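Section 4
Setting Up the Two-Arm Sorting Cell

4.1 Scope

This section covers the placement of containers, the checking of grippers and cables, and the first sorting run on the Naratik two-arm cell. It applies to all cells installed at the Fernby and Golob sites. Mounting of the arms and connection of the main power supply are covered in Section 3 and must be completed first.

Only staff who have signed the cell register may carry out the steps below. Questions about site access should be directed to Jyoti Uniyal at Fernby or Hok-lam Ng at Golob.

CAUTION: Both arms can reach the full width of the table. Do not place hands over the containers while either arm is enabled.

4.2 Before You Begin

1. Confirm that both arms are in the parked position and that the stop button has been pressed in.
2. Clear the table and wipe it with a dry, lint-free cloth. Do not use solvent on the tabletop.
3. Check that the wall behind the table is bare. Posters, notices and hanging cables behind the work area interfere with item detection.
4. Record the start time in the cell register.

4.3 Checking Cables and Grippers

1. Inspect the short cable at each wrist. It should hang in an open loop with no kinks, and the connector should be fully seated.
2. Turn each wrist by hand through its full range. If the cable pulls tight at any point, reseat it and repeat the check.
3. Open and close each gripper 10 times from the pendant. Both fingers must meet evenly along their length.
4. Remove threads and lint from between the fingers. Fabric items shed a good deal of fiber, and a gripper that has not been cleaned may fail to release thin material.

NOTE: Replacement finger pads are held in the Coren cabinet, drawer 17. Enter each pair removed on the stock sheet.

4.4 Placing the Containers

1. Set the two bins and the tray side by side across the table, below the arms. The yellow bin goes on the left, the red bin in the middle, and the cream tray on the right.
2. Bring the rims to a similar height. A small overlap between the two bins is acceptable.
3. Press down on each container to make sure it sits flat – a container that rocks will shift when an item is released.
4. From the pendant, select Teach, then Containers, and record one release point for each container. The release point should be above the opening and clear of the rim.

CAUTION: Release the stop button only after all persons have stepped back from the table.

4.5 First Sorting Run

1. Load the soft-item program and set the speed to Low.
2. Run one item with the left arm alone, then one item with the right arm alone.
3. Run both arms together. Watch the distance between the grippers whenever they are working over neighboring bins.
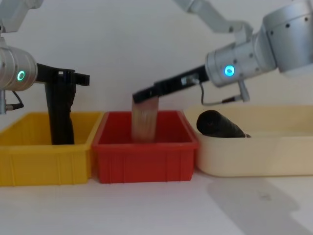 4. Allow long items to hang fully before they are lowered. If the lower end catches on the rim, raise the approach height by one step and run the item again.
5. Stop the program after 4 complete cycles and inspect the contents of each container.

If an item has been placed in the wrong container, repeat Section 4.4, step 4, before changing any program setting. Error 1912 on the pendant means that a release point has not been saved.

4.6 Sign-Off

The completed register page must be countersigned by Nives Santoro or Mei-kuen Hsieh before the speed is raised above Low. Cells that have been moved, even by a short distance, must be set up again from Section 4.2. The full gripper service takes place each September and is described in Section 7.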